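Tastwood moving Ruddock to the bench: smart or panic?

hafm_15
Everybody on the local pages is acting like Tuesday settled it. Ruddock comes off the bench, scores 15, Tastwood beats Dirkance, coach is a genius. Dirkance was missing both starting guards. I'd like to see it against a team that can defend before I buy anything.

wy_lu
Fair, but look at the starters without her. The ball moved. Bilyk got touches in the post for the first time since September.

hafm_15
Bilyk got touches against a backup center who fouled out. Same play won't work on Gape.

cheapseats
I was one of the 1385 people in the building and I don't know what game you watched, Haf. Dirkance played hard until the end. Ruddock against tired legs is a problem for anybody.

solange_r
Two wins. That's the whole case. We said the same stuff last season when they switched to the zone, and it was gone in a month.

wy_lu
The zone was never going to work with that roster. This is a rotation change. Different thing.

solange_r
Maybe. Coach said after the game she's "100 percent on board." What else would a player say? Ask again when she sits the last five minutes of a close one.

cheapseats
She didn't sit the last five. She closed. Did you even watch?

solange_r
I watched. She closed because Renner had five fouls. Put it down to foul trouble before you call it a plan.
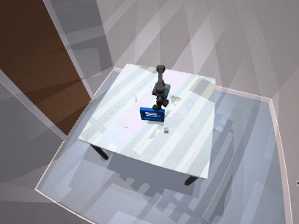
WOMEN'S BASKETBALL > TASTWOOD > ROTATION TALK

hafm_15
Solange is right about the fouls. I went back and checked the play-by-play.

wy_lu
OK, I'll give you that one. I still think the second unit needed a scorer and now it has one. Who was scoring for them before?

hafm_15
No one, which is a roster problem. Cukitz is next and they're deep. If the bench wins its minutes there I'll come back and say so.

cheapseats
Bookmarking this.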